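**Kidau hand-held grippers: seven weeks in**

17 April 2026

I've been wanting to write this up for ages! We picked up a pair of Kidau grippers for the Cludham workshop, where we teach machines to handle housekeeping jobs, and they've changed my workday more than any tool since the label printer.

You hold one in each hand and do the job yourself, cart and all, and the grippers record how your hands moved. Before this we steered an arm with a joystick, which was slow and hard on the shoulders. Our best day on the old setup was 84 usable takes. With the Kidaus we've hit 153, and I still had the energy to cook dinner.

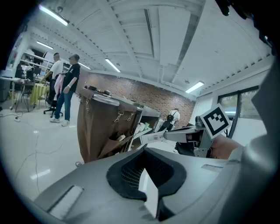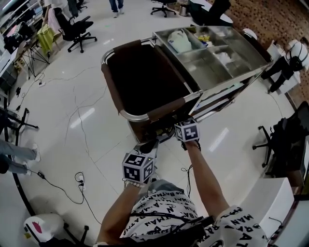
*Kidau grippers in use on the workshop floor, with the markers on.*

The best part is who gets to do it. Juwita Halim came to us from hotel housekeeping and she now sets the tasks, as she knows how a service cart ought to be handled (I was doing it all wrong). She had the hang of the grippers in one morning. The programmers ask her things now, and her pay grade moved up with the new role.

Grumbles: only 2. The cables are a nuisance when you turn around, and the grips are a bit chunky for smaller hands. The Lubis model we trialled was lighter, but its trigger felt mushy and it lost track of the markers far too often.

Would I buy them again? Yep, and I've already asked for a second pair in June. Next on my list is the Jinus wrist strap, if anyone's tried it.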